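Handheld gripper comparison, bathroom tasks: curved pads vs. V fingers

Aststead Workshop Forum > Grippers and End Effectors

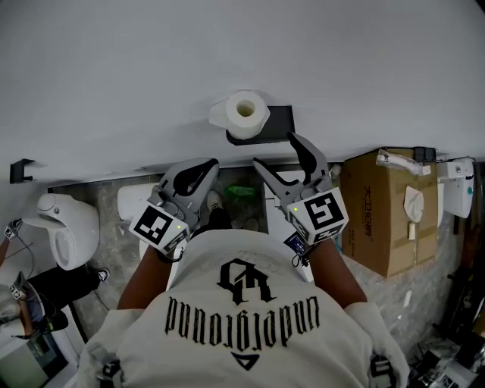
Original post

padwear_pete
Posted in October, 9:40 pm

Okay, I promised a write-up and I've been putting it off, so this is going to ramble. We've been trying out two sets of handheld grippers for the toilet paper task (grab the roll off a wall holder, grab the loose tail, tear, put the roll back). Same grey shells, same marker cubes on the base, and the only thing we changed between rounds was the finger set and later the camera mount.

Set one is the Bismont fingers, the softer ones with the curved black pad. Set two is the Catterall fingers, stiffer, same length, flatter pad. We did 107 takes with the Bismonts and 107 with the Catteralls, with the same two operators swapping off so that neither set got stuck with the tired person.

Picking up the whole roll: Bismont wins, easily. The pad wraps and you can be pretty sloppy on your approach angle. I dropped the roll 5 times with the Bismonts and 26 with the Catteralls, and most of those Catterall drops were the same thing over and over, where one finger lands on the cardboard core and the other on paper and the whole roll squirts out sideways.

Pulling the tail: Catterall, and I didn't expect it to be this lopsided. The soft pads fold the paper over and then you're tugging on a wad. With the stiff ones you can pinch one layer and it tears clean.

The wall is my real problem though. Holders with a flat shelf on them mean you have to come from underneath or from the side, and when the fingers are wide open the jaw eats up a lot of room. I scuffed the paint more than once. Would love to hear if anyone has shorter fingers that still open wide enough for a full roll.

Reply 1

tealbutton
9:58 pm

Great post! Which way around were your cubes? I ask because on ours the tracking goes to mush as soon as a wrist rolls past a certain point and the head view only gets one face at a bad angle. If you lost pose on the Catterall runs more than on the Bismont runs, that could be part of your drop count when you replay it on the arm.

Reply 2

padwear_pete
10:11 pm

Cubes are on the base of each gripper, and the right hand usually shows a big face up top plus a side one, so that hand is solid. Left hand is worse. When I reach up and in with it I mostly end up with faces pointed off toward the corner of the room. I haven't split the drops by hand yet. The drops I listed are real ones by the way, paper on the floor, not replay failures.

Reply 3

grumblejaw
10:30 pm

I'm going to disagree with the whole setup here, sorry. You're comparing finger pads with a human wrist behind them, and a human wrist fixes everything. Of course the soft pad feels better, your arm is doing tiny corrections you don't even notice. Put both sets on an actual arm with the controller at whatever stiffness you normally run and I bet the gap on the roll pick shrinks to nothing. We did it that way at our place with a Bismont set and the pads kept grabbing the shelf edge on the way out.

Also 107 takes with two people isn't much when the people are learning the whole time. Which set went first?

Reply 4

padwear_pete
10:42 pm

Catteralls went first, so yeah, fair. I'd gotten better by the time the Bismonts went on. I can run another block of Catteralls at the end and see if the drops come down.

I don't buy the wrist thing completely, though. The whole reason I'm using handhelds is to collect a lot of takes fast, so how they feel in the hand matters to me even if the arm doesn't care. If an operator hates a finger set the takes get weird. They start slowing down before contact and then your policy slows down before contact.

Reply 5

mopbucket_9
10:55 pm

+1 to the slowing down thing, we saw that too and spent forever blaming the controller.

On finger length: we cut a Catterall set down and it was a bad idea. It clears the wall fine but you lose the reach around a full roll, so you're squeezing the near half and it pops out. What did help was coming in from below with the fingers already spread, then closing as you rise. Sounds obvious when I type it out. It took us way too long to try it.

Reply 6

tealbutton
11:03 pm

We approach from below too. Only downside is that the forearm blocks half the floor from the head camera, which doesn't matter for paper but is a pain if the next part of your sequence is down by the bowl.

Reply 7

cableknit
11:20 pm

Can we talk about cameras? Pete, you said you changed the mount partway through. Head camera pitched down, or did you add something at the wrist? I've been going back and forth on this for months. The head view gives you both hands and the markers and I love that, but for the tail of the paper it's hopeless for us, white on white wall, the thing just disappears. The wrist camera sees it great and then sees nothing else.

Reply 8

padwear_pete
11:34 pm

Head only, and I just pitched it farther down. It was pointing too high and I kept losing the cubes at the bottom when my hands came in close. The new angle keeps hands and holder together, but the wall comes out at a slant, which looks strange at first and then you stop noticing.

You're right about the white on white. The black holder saves me some because there's an edge to work from, but where the tail hangs against bare wall I'm squinting at my own footage. I might tape up a sheet of something darker for a few takes just to find out how much it matters.

Reply 9

grumblejaw
11:41 pm

Don't tape up a sheet! Then you've got a data set full of dark sheets. Expose for the wall and live with the rest being dim.

Reply 10

cableknit
11:49 pm

It's a few takes to find something out, let the guy tape up his sheet. I'd do the same.

Grumblejaw's exposure tip is good though. We locked ours on the wall and the paper edge came back a little. Cost us detail in the dark pads, so check you can still see when they close.

Reply 11

quartercrank
12:15 am

Anybody here tried the Cakevent fingers? They're hollow ribs all the way down, so the tip bends but the base stays stiff. I ran them on our arm for kitchen stuff and liked them for anything round. Haven't touched toilet paper with them, but a roll is a round thing, so how bad could it be. The set I bought was 1330 with the adapter plates, which I'm still a little sore about.

Reply 12

mopbucket_9
12:22 am

For 1330 they'd better change the roll for me.

I've used a borrowed set. Good on the roll, bad on thin stuff. Same as the soft pads, it folds the paper. There's a ridge at the tip you can file flatter and that helped some, but it wasn't my set so I stopped there.

Reply 13

padwear_pete
12:31 am

Yeah, that's out of my range unless somebody wants to lend me one. What I'm leaning toward is mixing: Bismont on the left to steady the roll, Catterall on the right to pinch the tail. The tracking only cares about the cubes so it shouldn't mind. Any reason not to?

Reply 14

grumblejaw
12:38 am

Your policy will end up right handed and you'll never get it back. If the next bathroom has its holder on the other side, have fun.

Reply 15

tealbutton
12:44 am

I'd do it anyway. Label which fingers were on which hand in every take and you can throw them out later if grumblejaw is right. Mirror a block too, Catterall on the left for a while. You'll hate it but then at least you'll know.

Reply 16

padwear_pete
12:52 am

Good, doing both. Order will be the extra Catterall block first, then mixed, then mirrored, all with the from-below approach and the exposure locked. I'll post drops by hand this time in the same thread. If anyone has a spare pair of right-side adapter plates for the Bismonts, message me, one of mine has a stripped hole.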